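Re: Texture on clasps, and who's coming in March?

On 26 February 2022, the Skirkach list member wrote:
> Does anyone have a decent way of getting texture onto a small silver
> clasp without flattening the edges? I've tried the rolling mill and
> I lose all my shape. Also, is the Sterkitz show still on for March?
> I heard they'd moved the tables.

Hi all,

Oh, I fought with this for most of last winter! My fix was to texture the sheet first and cut the clasp out second. I know it wastes a bit of silver (the offcuts go in my scrap jar and get melted for granules, so I don't cry over it), but the edges stay crisp and you can pick the nicest bit of pattern for the front.

If the clasp is already formed, put the mill away and use a small hammer with a face you've roughed up yourself. I did mine with a broken Šindelář file, just dragging it across the face every which way. Light taps, and anneal before you think you need to - I cracked two before I learned that one. 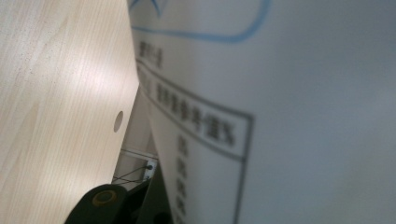

For finishing I go up to 600 grit on the back and leave the front alone, apart from a quick rub with a polishing cloth. Anything finer and the low spots start to look greasy, at least to my eye. Others here may feel differently, and I'd love to hear it.

As for Sterkitz, yes, it's on! I have table 577 in the side hall, right by Tusaretti, the bead people, so come find me. Doors for sellers open at 6, and I'll have 6 of the new brooches with me plus whatever clasps survive until then. Does anyone have a spare lamp I could borrow? Mine gave up last week and that hall is so dark.

Happy hammering,
the one with the scrap jar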